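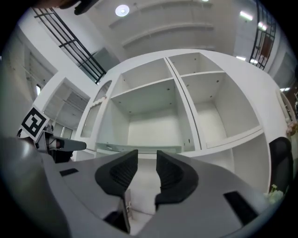 Glenys Tapsell opina que enseñar a un robot con la mano es más lento que programarlo, y que el tiempo que se ahorra al principio se paga después, cuando hay que revisar las grabaciones una por una. Me lo dijo en el tren de vuelta de Akville y no conseguí convencerla del todo. Yo salí de la visita con una idea más favorable, aunque también con algunas dudas que anoto aquí para los compañeros que no pudieron venir.

La jornada de puertas abiertas de Plonstead fue el 3 feb 2020. Nos inscribimos seis personas de nuestra asociación. La entrada era gratuita, pero había que reservar, y el autobús desde la estación nos dejó bastante lejos de la puerta principal. Recomiendo llevar zapatos cómodos.

Nos recibió Nikau Pirihi con una charla corta sobre el proyecto Brundimeck. El objetivo es que un brazo aprenda tareas de oficina: ordenar papeles, abrir cajones, colocar objetos en un estante. Antes lo hacían por control remoto, con un operador sentado delante de dos palancas. Según Pirihi, los operadores se cansaban pronto y los movimientos quedaban poco naturales. Por eso pasaron a las pinzas de mano, con las que la persona hace la tarea directamente y el aparato registra el recorrido. En las tres primeras semanas grabaron 794 demostraciones, de las cuales descartaron 39.

Después de la charla pasamos a la zona de trabajo. Lo que más me interesó fue el manejo de las cosas finas. Una caja se agarra casi de cualquier manera, pero una hoja de plástico se dobla, resbala o se queda pegada a la de abajo, y el ángulo de la muñeca importa mucho.
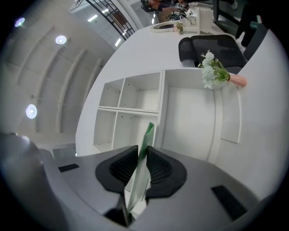
Una lámina verde translúcida sujeta entre los dedos de la pinza, ante los casilleros del mostrador.

Pregunté a Bronwyn Waaka cómo deciden si una demostración es buena. Me contestó que miran tres cosas: que la pinza no salga demasiado tiempo de la vista de la cámara, que no haya pausas largas y que el final de la tarea sea claro. Añadió que los principiantes suelen moverse demasiado despacio, por miedo a romper algo, y que eso también se aprende: el robot copia la duda igual que copia el gesto. Esta frase la apunté en mi cuaderno.

Quien quería podía probar una pinza suelta en una mesa aparte. Yo lo intenté con un sobre y necesité varios intentos. Al cerrar los dedos no se siente casi nada del objeto, y hay que fiarse de los ojos. Manaia Pearce lo hizo mucho mejor que yo.

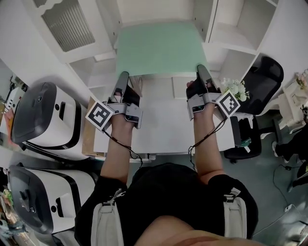 Mi duda principal es el cansancio de la persona que enseña. En la charla se presentó como un problema del control remoto, pero con las dos manos ocupadas creo que existe igualmente. El equipo completo lleva una pinza en cada mano, con su marcador cuadrado en blanco y negro, y unos cables que bajan por los antebrazos; a eso hay que sumar las correas en los hombros. Pregunté cuánto dura un turno y me dijeron que 39 minutos, con descanso obligatorio. Me parece razonable, pero me habría gustado conocer la opinión de los demostradores, y para eso no hubo tiempo.

La última parte fue una presentación de Coralie Donnelly sobre el centro de Ruawai, adonde quieren llevar el mismo método para almacenes pequeños. Fue demasiado rápida y las diapositivas tenían mucho texto. Entendí que allí van a combinar las dos técnicas: pinza de mano para aprender y control remoto para corregir cuando el brazo se equivoca.

El café se sirvió en la sala 407, en la cuarta planta. Habrá otra visita en otoño y los interesados pueden pedir plaza por correo a la oficina de Plonstead.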